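Olcombe Community Board > Out and About > Robot open day at the Koskela building, who went?

marigold_jar
Posted Tuesday, May 5, 2026

Well, I finally went to one of these, after a good two years of saying I would. My sister-in-law had spare passes for the open day at Koskela, so I took my two nephews and we made an afternoon of it. I was expecting a lot of talking and a video on a big screen. There was some of that (the talk in the front hall went on a bit, and the chairs were hard), but upstairs they had robots working at tables and you could stand there as long as you liked, and we did!

The one that won my heart was the table with the bowls and cups. The job is putting kids' plastic dishes into stacks by color, and you would not believe how long you can watch a robot arm think about a cup. My younger nephew talked to it the whole time. "Over there. No, over THERE." The young woman running the table was very patient with him and explained that it had been shown the job 700 times before that day, which made him feel a little better about his own room at home.

Did anybody else go? I'd love to hear what you thought, and whether the August one is worth the drive with children.

tworivers_pat
We were there in the morning! The bowl table was our favorite too. I'm a retired lunch lady and I stood there with my arms folded for a while, I'll admit it, because I have stacked more bowls than that thing ever will. But when it got a cup to slide down inside another one I clapped out loud and so did the man next to me.

gruffold_dial
I'll be the sour one. I drove 24 miles for this and I don't see what the fuss is about. It's bowls. My dishwasher is 18 years old and it at least gets them clean. The arm at the bowl table missed a cup twice while I was standing there, and a person would have been done and gone to lunch. If they want to impress me they can show me something folding a fitted sheet.

marigold_jar
Oh, I don't mind you being sour, gruffold! I thought the misses were the best part, to tell you the truth. It dropped a cup on our visit and then went back for it, and the whole crowd leaned in. I've been to demonstrations where everything goes perfectly and I come away feeling I've watched a commercial.

pennyloaf
I'm with gruffold about half the way. It was slow, and I'd have liked a sign telling us what it was supposed to do next. The Estetti table down the hall had a little card for each step and I found that one much easier to follow with my mother, who doesn't hear well in a crowd. But I do think stacking is harder than it looks. The cups come in different colors and they don't sit in neat rows, and some are already inside each other, so it has to work out where one ends and the next begins. My mother has trouble with that herself when her measuring cups get stuck.

gruffold_dial
Fair point on the stuck cups. I still say it's a long drive.

hollis_backporch
Longtime reader here, I don't post much. I used to work in packing at Adska and we had arms there that did one thing all day, very fast, with everything arriving in exactly the same spot. If a box came in crooked the line stopped and somebody had to walk over. So when I see one working off a plain tablecloth with dishes put down any old way, I know what I'm looking at, and I could have stayed until they turned the lights off. I asked about speed and was told they don't worry about it much yet. They care whether the stack is right at the end.

Marigold, yes, do go in August. Bring a snack, the line at the coffee cart was terrible.

tworivers_pat
The coffee cart! We gave up on it. There were 228 people through the door before noon, according to the lady handing out stickers, and one poor fellow making the coffee.

marigold_jar
Thank you all, this is just what I was hoping for. I promised pennyloaf some pictures of the bowl table to show her mother, so I'm putting them in now.
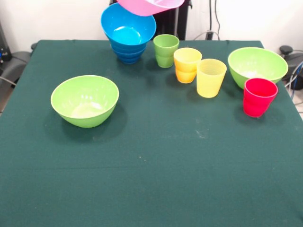
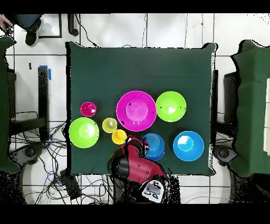
Bowls and cups on the green cloth, upstairs at Koskela. The red arm is in the second one.

Comments (3)

pennyloaf: Thank you, she loves them. She wants to know where you buy bowls in that blue.

gruffold_dial: Nice colors, I'll give them that. Put me down as a maybe for August if somebody else is driving.

hollis_backporch: I've got room for two in the truck, gruffold, and I'll bring a thermos.

Contact the moderators | © Olcombe Community Board | Back to top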